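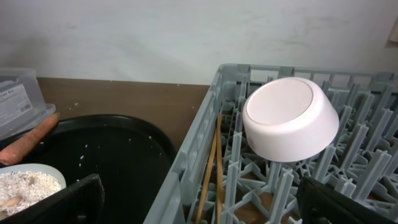

衣服的尺码应该写实际尺寸

我买衣服之前要先量一遍。在实体店里，我会从包里掏出一卷软尺，把裤子平放在货架上，量腰头，量臀围，量大腿根。店员多半以为我是同行来抄版的。我量完觉得合适，才拿进试衣间。这么做有好几年了，省下了不少时间，也省下了不少在试衣间里穿不上也脱不下来的难堪。

这件事本来用不着我做。裤子在出厂之前已经有人量过，数字写在工艺单上，每个码都有，腰围、臀围、前浪、后浪、大腿围、裤长、脚口，一项一项列得很细。工厂验货也要照着这张单子抽查。也就是说，我在货架旁边费劲量的那些数字，品牌手里全都有，只是没有印到吊牌上。吊牌上印的是M、L、XL，或者一个说不清来历的数字。

我的看法很简单：吊牌和网页上应该写成衣的实际尺寸，字母码可以留着，但不能只有字母码。

先说字母码的问题。我衣柜里现在能穿的裤子，标签从M一直到XXXL都有，平铺量出来腰围差不了多少。其中有一条Harken的直筒裤，标的是34，按一般人的理解应该是三十四英寸，拿尺子一量，比这个大出一截。另一条是Hirkwood的，标的也是34，我连大腿都套不进去。两条裤子买的时间隔了不到一个季度，我的体重没有什么变化。这两个34之间没有任何关系，它们只是碰巧用了同一个数字。

往大了标，往小了标，各有各的道理。往大了做、往小了标，是为了让顾客高兴，穿进一个比平时小的码，心情好，容易付钱。这个做法在卖给成熟女性的牌子里很常见。反过来，卖给年轻姑娘的牌子喜欢把码做小，好像穿得下本身就是一种身份。两种做法我都能理解商家图什么，可是结果都落在顾客身上。你在这家是L，在那家是XXL，到第三家干脆没有你的码。一个不太了解这一行的人，很容易认为问题在自己身上。

我年轻的时候就是这样认为的。那时候进店，店员看我一眼，说没有您能穿的，我就出来了。后来才慢慢明白，那家店里明明有几件是我穿得下的，只是标签上写的码听起来太小，店员不会拿给我，我也不敢去拿。一件宽松版型的M码卫衣，胸围可能比修身版型的XL衬衫还要大。光看字母，谁也看不出来。

再说“均码”。均码这个词我认为应该从吊牌上去掉。凡是标均码的衣服，都是按某一个具体的身材做的，那个身材有胸围，有肩宽，有臂长，打版的人心里很清楚。把它写成均码，等于把这个具体的身材藏起来，然后告诉所有人这衣服你都能穿。穿不上怎么办呢？既然是均码，穿不上就显得是你的不对。我见过标着均码的针织裙，腰部完全不拉伸的时候细得像给孩子穿的，页面上写的是弹力大，微胖可穿。微胖是多少，弹力大是拉到多少还不变形，都没有写。我的一个表妹买过这样一条，穿是穿上了，布料撑得透光，里面的衬裤看得一清二楚。她问客服，客服说亲，这款上身效果因人而异。

因人而异，这句话没有错。正因为因人而异，才需要把尺寸写清楚。

有人会说，现在网店都有尺码表，点进去就能看。我专门留意过这些尺码表，情况不太好。最常见的一种，写的是建议身高和建议体重。身高体重能说明的东西很有限，同样的身高同样的体重，有人肉在肚子上，有人肉在胯上，有人肩膀宽，有人胸大，穿同一条裤子、同一件衬衫，结果完全不同。我的腰和臀差得比较多，按体重选码，臀围合适的裤子，腰上能塞进去一个拳头，腰围合适的呢，提到大腿就停住了。体重表对我几乎没有用处，我猜对很多人也没有用处。

第二种尺码表写了围度，但没写是人体的还是衣服的。胸围100，这个100是说胸围一百厘米的人适合穿，还是说衣服做好以后胸围一百厘米？这两种意思差得很远。一件没有弹性的衬衫，成衣胸围一百厘米，给胸围一百厘米的人穿，扣子是扣得上的，但是抬不了手，坐下来扣子之间要张嘴。换成针织衫，同样的数字，又完全可以穿。我问过几家客服这个100到底是哪一种，得到的回答有“是的亲”，有“胸围哦”，还有一家过了半天回我一张一模一样的表。

第三种更省事，全店只有一张表，T恤、大衣、阔腿裤都用它。这张表大概是开店的时候做的，后来再也没有人动过。

做得好的也有，我不想把话说得好像整个行业都不行。Tulia的网页我觉得可以拿来当范本。每一件衣服有单独的一张表，写明是平铺测量的成衣尺寸，旁边有一张线描图，标出从哪里量到哪里。有弹性的面料会写两个数，一个是自然状态，一个是拉开之后舒服的上限。下面还有一行，说明手工测量可能有2厘米以内的误差。我在他们那里买了四五件，没有退过。他们的衣服不便宜，款式也谈不上多新鲜，颜色翻来覆去就是那几种，可我还是愿意去，原因就在这张表上。我知道自己会收到什么。

我把这个想法讲给身边做服装的人听，听到的反对意见主要有几种，下面一个个说。

第一种是成本。量尺寸要人，做图要人，上传要人，款式多的店一季上新很多，每一款每个码都写，工作量不小。这个理由我接受一半。小店主确实忙，一个人又拍照又打包又当客服。但是前面讲过，数字在工艺单上就有，从工厂进货的，可以跟工厂要，要不来的，自己量一个基准码，其余的按档差往上推，也比什么都没有强。再说退货也是成本。一条裤子寄出去，穿不上，寄回来，要拆开检查，重新熨，重新挂吊牌，有的已经错过了季节，只能打折。这笔钱不写在量尺寸的账上，可还是有人在付。

第二种说顾客看不懂。这个我不太同意。买窗帘的人知道量窗户，买冰箱的人知道量厨房留的那个空位，怎么到了买裤子，就认定她们看不懂腰围和臀围？看不懂可以学，学起来很快，拿一条自己穿着最舒服的裤子，平铺在床上量一遍，记在手机里，以后照着找就行。这就是我的办法，没有什么技术含量。前提是对方把数字写出来，我才有东西可以比。

第三种说法最常听到，是说数字会伤人。字母比较温和，L就是L，XL就是XL，要是写上腰围多少厘米，有的顾客看了会难过，就不买了。
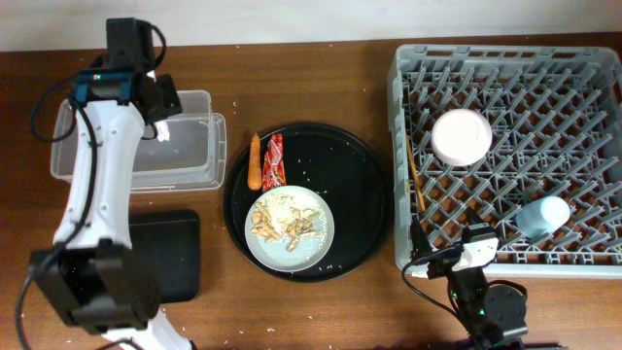 Fadwa Badawi在回给我的邮件里讲得很直接，她说她宁可看见一个真实的数字，也不想再在试衣间里被一条标着自己尺码的裤子卡在胯上，数字她在家里早就知道了，卡住的那一下才是每次都叫人难受的。她还说，她有一回在Metwally试连衣裙，拉链拉到一半上不去也下不来，隔着帘子喊店员，店员问她要不要换大一码，而她身上那件已经是店里最大的了。

我跟她的感受差不多。字母并不温和。XXXL前面那一串X，我从来没觉得哪里温和。有的牌子为了避开它，给大码另起一套编号，叫什么加一、加二，或者用花的名字、宝石的名字。用意我领情，可是我站在货架前还得先弄明白牡丹比芍药大多少。厘米就没有这个问题。九十六就是九十六，它跟九十五、九十七排在一起，没有哪一个被单独拎出来放到特殊人群那一栏里去。只要所有的衣服都写厘米，就用不着先回答自己算正常码还是算大码。

这一点我想多说几句。大码和普通码的分界线，每个牌子画的地方都不一样，而且画得很随意。线的这一边，款式多，颜色全，摆在一进门的地方。线的那一边，在楼上，在最里面，或者只在网上卖，颜色是黑、藏青和一种叫不出名字的灰紫。同一个款，过了线价格可能就要往上加，理由是用料多。多用的那一点布能有多少钱，做过衣服的人都明白。再说，小码用料少，也没见小码便宜过。如果标签上写的是连续的数字，这条线就比较难画，加价也比较难解释，我想这也是有些商家不愿意改的原因之一。这是我的推测，没有人这样跟我承认过。

也有人提醒我，光写尺寸解决不了版型的问题，这话是对的。Iestyn Hopkin跟我争论过这件事，他认为围度全写上了，衣服照样可能不合身，因为多数牌子的大码是从小码直接放大来的，围度放了，肩也跟着放，袖子也跟着放，领口也跟着放，最后肩线掉到胳膊上，领子大得能看见里面的肩带，胸那里倒还是紧的。他的意见是应该先去管打版，用真正的大码模特试身，尺码表是后面的事。

打版当然重要。我穿过太多这种按比例放大的衣服，袖子长得要挽两道，腰线落在胯上。可是我不觉得这两件事有先后。打版要花钱，要请有经验的版师，要重新试身，一个季度做不成，小牌子可能几年也做不成。把已有的数字写出来，下个月就能做。而且数字写出来以后，版型的毛病也就摆到台面上了。肩宽从M到XXXL一路涨上去，涨得比人的骨架快得多，表格上一眼就能看出来，顾客看得见，同行也看得见。现在这些毛病藏在字母后面，要等到快递拆开、衣服上了身才发现，发现了也只当自己身材不标准。

说到肩宽，顺便讲讲我觉得一张表上起码该有什么。上衣要有胸围、肩宽、袖长、衣长，这是大家都知道的。我希望再加一个上臂围，就是袖子最粗的那个地方。很多衬衫和西装外套，胸围够，肩膀够，胳膊塞进去以后弯不了，整件衣服就废了。几乎没有哪家写这个数字。裤子除了腰围臀围，要写大腿围，还要写前后浪。后浪短的裤子，坐下来后腰露一截，冬天骑车的人最有体会。裙子要写腰到最宽处的距离，不然臀围是够的，但最宽的地方落在了不对的高度。靴子要写筒围，而且要写在筒口还是在小腿肚的高度量的。我到现在没有一双拉得上拉链的高筒靴，每年十二月看见别人穿裙子配长靴，都会去搜一遍，搜出来的页面里写筒围的不多，写了在哪里量的更少，最后还是穿短靴配厚袜子。

内衣我就不展开了，那是另一篇文章的内容。

还有模特信息。现在流行在页面上写模特身高多少，穿什么码。写了比不写好，可是只写身高用处不大，加上三围才有参考价值。有些店请了大码模特，这是好事，照片拍出来却在背后用夹子把衣服收紧，正面看很合身，实际买回来是一个筒。夹子的痕迹仔细看能看出来，腰侧的褶子全往后跑。用小码模特的店也这样干，这倒是一视同仁。我的要求不高，穿着不合身就换一件合身的码来拍，别用夹子。

实体店那边也有可以改的地方。吊牌背面通常印着品牌故事，讲创始人在某个海边的下午得到了灵感，这块地方拿来印尺寸正好。字可以小一点，四五个数字占不了多少位置。试衣间里可以挂一卷软尺。我去过的一家裁缝铺就是这样，软尺挂在镜子旁边的钩子上，谁想量就量，量完挂回去。商场里我没见过。有一次我在一家店里量裤子，一个带着女儿的母亲看了我一会儿，问能不能借用一下，她把尺子绕在女儿腰上，又绕在裤腰上，摇摇头把裤子挂了回去，换了另一个牌子的一条，量完直接去付款了。前后没用几分钟，连试衣间都没进。

当然我也知道，写了尺寸也会有人不看，照样凭感觉拍下，照样退货。也会有商家乱写，写的和寄来的对不上。乱写这件事比不写更麻烦，不写的时候我至少知道自己在碰运气。前阵子我收到一条半身裙，表上的腰围是80，平铺量出来再乘二，比表上少了一大截，完全超出了误差的范围。我拍了照片发过去，店家说面料会松的，穿穿就好了。我退了，运费是我出的。这种情况应该算货不对版，运费由店家承担，平台在处理的时候也应该看尺寸表，就像看颜色和材质一样。标着纯羊毛，寄来的是腈纶，大家都知道可以投诉。标着一个腰围，寄来另一个腰围，到目前为止好像还没有多少人当一回事。

我自己能做的事情不多。每买一件，我会在评论里写上平铺量出来的数字，胸围、腰围、袖子，顺手的话再写一句面料有没有弹性。这类评论没有人穿着漂亮拍照的那种评论受欢迎，不过我看到下面有人道谢，也有人补上了别的码的数字。有一条风衣的评论，几个互不认识的人一个码一个码地接着写，后来凑出了一张比店家还全的表。店家第二年上新款的时候把格式学了过去，这我是看着眼熟才发现的，数字写得对，我也就没有意见。

换季在即，我列的购物单上有一条黑色长裤和一件能扣上扣子的大衣。大约30个页面看下来，能让我直接判断穿不穿得下的只占一小部分，我就从这一小部分里挑。其余那些也许有更好看的，我没有时间一件一件去问客服。大衣已经选好了，肩宽和上臂围都写了，颜色是驼色。裤子还在找，量法我写在收藏夹的备注里，哪家写了后浪，我先看哪家。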